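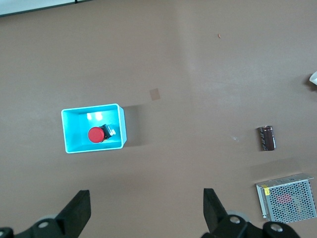 The fault reported in April on the Skarkby sorting cell has been reproduced at Cluvham. After 60 cycles the gripper stopped responding to the open command and held its last position until power was removed. The test parts are the standard set: the push-button switch with the red cap, which goes in the blue bin, the capacitor and the perforated metal power supply. The fault occurred with each of them.

Rostam Bagheri wrote:
> We logged 13 stalls in 2000 cycles, all with the
> grip force set at 80 percent. Is it safe to keep
> running at a lower setting until a fix is released?

It is not. Sites are asked to stop unattended operation at any force setting. Staff must not reach between the fingers to free a part while the arm is powered. Stall logs should be sent to this list with the controller version in the subject line.

Negin Ghorbani
Equipment Safety, Nitden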